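February, a little after 6 in the morning

Slept badly, got up, made tea. I am on chapter three of Illness again. I had called it finished before the holidays, but I read it aloud last night and the middle is stiff. The aunt sounds like a letter from a bank. In the original she is funny without trying, and people in Obura who knew women like her will hear at once that I have missed it.

The rule this winter has been 400 words a day, finished words that I would not be ashamed to show. I kept to it in the first weeks. Yesterday I managed 267 and most of those were the funeral guests arriving, which is easy work, just people getting out of cars and looking for chairs.

The trouble with the aunt is the proverb. She says it when she first sees the patient and then keeps saying it through the chapter, and it shifts a bit each time. Word for word it comes out as "the guest's goat does not choose its rope." In English that sounds wise, and she isn't being wise. She is being rude to her brother in front of his in-laws. I tried "beggars can't be choosers" and took it out again. It has the rudeness but it belongs to a different woman in a different kitchen. I have gone back to the goat and put the rudeness in the line before.

Elibariki Biwott called while I was eating. He read my first two chapters on the bus and thinks I explain too much. He wants the food left alone, with no little phrases after it saying what it is made from. I said a reader in Ohio won't know. He said a reader in Ohio can go without knowing for one page. I argued and then cut four of them after we hung up. The page does move faster. I kept the one about the sour milk.
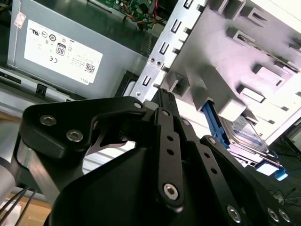 The part I have been dreading is the nephew's shop in chapter five. He sits at his bench all through the aunt's visit and never looks up at her, and the author uses short technical verbs for his hands while the talk going on over his head is long and loose. I want both speeds. My draft says he "opened the machine," which could be a sewing machine or a truck. It's a desktop computer, opened up so you can see into it, and the English should say so early on. After that I can leave the hardware alone, as the author does. I changed "machine" to "computer" the first time and let it be "it" from there. I also had him "gazing into its depths" in one place. Crossed out.

There is a harder problem at the end of the same chapter. The aunt switches languages for a single sentence when she asks him if he has eaten. Everyone at home would feel that. On an English page both languages are English. Italics look like shouting. I could leave the sentence in the original, but then the tenderness of it is lost on anyone who can't read it. For now I have made the English very plain there, all one-syllable words, with a paragraph to itself. I'm not sure it works. I will look at it again when I've forgotten it a little.

Wrote to Kipchumba Tanui to ask about the word for the patient's cough. It is a word I only know from my grandmother and I can't find it in either dictionary. I think it means the cough of someone who wants to be heard from the next room. If I'm right it changes the scene at the gate, and I will have to redo that too.

Walked to the Pumcombe library after lunch to return the dictionaries and came home with one of them again. It rained on the way back. Soup, bread, the end of the cheese.

Evening: 310 words, all of them the aunt. Read her aloud twice. Better. She interrupts people now. Tomorrow the gate, if Kipchumba has answered, and the nephew's supper if he hasn't.

3 Comments
Share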